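Getting Here by Bus, and Other Things People Ask Us

We love having visitors at Haltotness, and we have noticed that most of the letters we get are less about the workshops than about the street outside. So Noemi Zuccaro sat down with a big pot of tea and the whole pile of them, and these are her answers (with a little help from the rest of us). Last gone over on 6th June.

Which stop do I want?

Laskowska, and please don't worry too much about which side you get off on, as there is a stop on each side of the road and either one will do nicely. The shelter has a sloping roof and a bench, so it's a pleasant enough place to wait for a friend if you have arranged to come together. Our door is a short walk from there, on the same side as the shelter.

How will I know I'm in the right place?

Look for the tall, narrow column with the round yellow and green sign on top and the red base. It stands right next to the shelter, and there is a white information section halfway up. Several people have told us they went looking for a big board with our name on it. We don't have one out on the road, I'm afraid, only a small brass plate by the door, so the column is a much better thing to keep an eye out for!

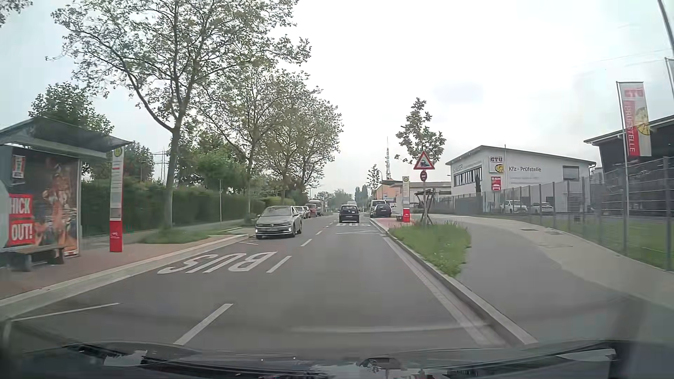

The street by the shelter, with BUS painted on the left lane.

Can I just pull up in front of the shelter to drop somebody off?

We would so much rather you didn't. I know it's tempting when your mother is in the passenger seat and it's starting to drizzle, but please keep the painted bus areas clear, and that goes for the zigzag lines as well. Go a little farther along, find a proper space, and call us on the way in. Yurii Pavliuk is nearly always downstairs and will happily come out to meet you with an umbrella and an arm to hold.

Is there parking on the street?

There is, and people do use it, but we can't hold a spot for anyone and it fills up early on workshop days. If you are bringing something heavy (we have had sewing machines, a cello, and once an entire dollhouse), write to us beforehand and we'll open the yard gate. The yard fits three cars if everyone is friendly about it.

I don't know the area. Is it hard to cross the road?

It's an ordinary road with one lane each way. Take your time, and don't step out from in front of a standing bus. Let it go first, and then you can see both ways. If you are bringing a group of children, ask for Svyatoslav Kostiuk when you book and he'll walk over and bring you all across together.

How early should I come?

The doors open 15 minutes before each workshop, and there is always coffee. If your bus is late, come in anyway. We start gently, and you won't have missed anything that can't be caught up over a biscuit.

What about winter?

In December we put a lantern by the door and salt the front step every morning. The yard can be slippery, so on icy days we do ask drivers to use the street.

I left my scarf on the bus. Do you have it?

Probably not, but do ask! Things left in our building go in the blue basket under the stairs, and Lukian Savchuk looks after it. For anything left on the bus itself you'll need to contact the bus company, and it helps to have your ticket handy when you do.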